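The robot that would not let go

I have now been on the losing side of an argument with a lemon. It lasted most of an afternoon in May and I'm only just ready to write it up.

The job at Lostov is simple enough to explain at parties, if you go to that sort of party. Two arms, one table, a few things you'd find in any kitchen, and between them they are meant to lay out a drink and something to nibble. We run it all on Clidow, a control package that is very good at telling you everything is fine.

Everything was fine until the left arm closed on a slice of lemon and kept closing. There's a grip limit for exactly this. Clidow showed the limit as set, in a cheerful green. The gripper carried on until the slice gave up and the juice went across the table, and then the other arm, which had been told to wait for its partner, stopped waiting and came over to help. I hit the stop with the two of them 510 millimetres apart and closing.
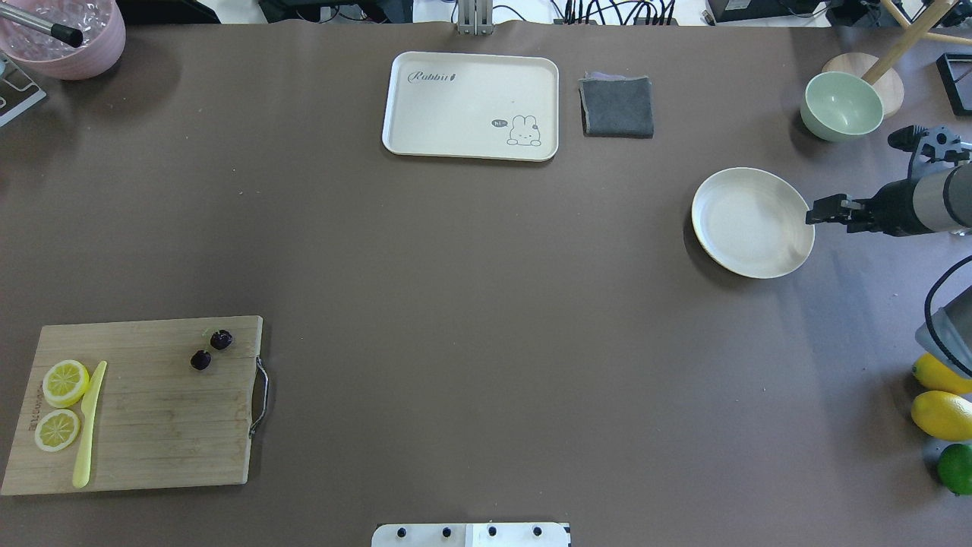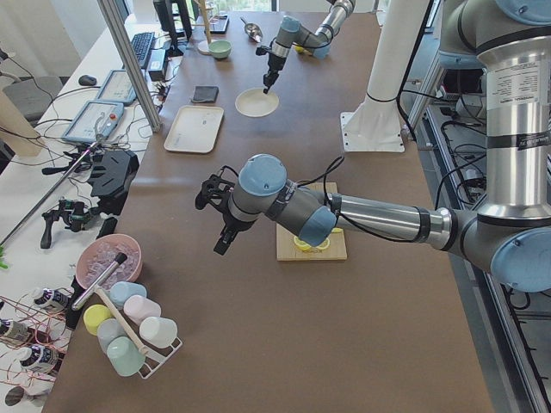
The Lostov table with its two arms, first from close up and then from the side.

The stop button worked, I should say that first. Both arms froze, I breathed out, and then I spent two hours reading logs. The grip limit had been saved in one set of units and read back in another, so the gripper thought it was allowed to crush a walnut. The waiting business was a separate fault altogether – the "wait" message had a timeout, and when it ran out the arm took silence as a yes. I've had flatmates like that.

Both are patched now. The limit gets checked at the gripper as well as in Clidow, and a timeout means stay where you are. I've also moved the stop button closer to my chair, having found out how far I can lunge.

The update has gone over to the people at Goel, who have the same setup and, so far, better luck with fruit. They asked if we'd lost any hardware. Two slices of lemon, I wrote back, and a clean shirt.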